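Bench notes, Odosville shared shop, May - evening session

Picked up where I left off with the kitchen scene for the arm, and I'm writing this down while it is still fresh (last time I trusted my memory and spent an hour finding the same setting twice). Endang Sutanto was at the next bench with the Dameck controller in pieces, and was kind enough to keep answering my questions through it all.

The plan is still to get the wrist view right in simulation before I let the real arm anywhere near my own dishes. Tonight was bowls. I have two in there now, the plain cream one with the gold rim and the white one with the blue and olive flowers, and I must say I've grown very fond of the flowered one - the leaves look properly brushed on, stems and all. The board is light gray with a streaky grain, and behind it goes the tile and the marble.
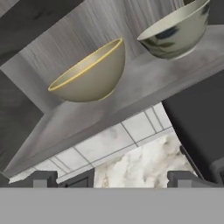 Wrist camera angle is set to 46 degrees in the config. I had it written as 64 on the sticky note, so whoever borrows my sticky notes, please don't! The mount file is called jurnach_wrist, version 3, and the older ones can go once Endang has copied out the screw spacing.

Things I'm still chewing on. The collision shape for a bowl is a solid lump by default, so a finger can never reach inside the rim, and I'd like to try splitting it into wedges the way Endang did for the mugs. It will be slower to run, I know, but a bowl you can't pinch by the edge isn't much use to me. Friction is a guess for now. I'd also like a little more light on the dark cabinet, it's nearly black and I lose the edges when I shrink the picture down.

On the real arm: the Ong gear in the elbow needs grease, and the cable tie by the wrist wants moving 2 cm back so it clears the bracket. Left the grease on the shelf over the drill press.

Next time, wedges first, then lights. Endang wants the bench after eight, so I'll come early and bring the good coffee.

Recent entries
Dameck controller: first power-up
Jurnach wrist mount, version 2
Splitting mugs into wedges
Ong elbow gear, noise and play
Odosville shop: bench sign-up and keys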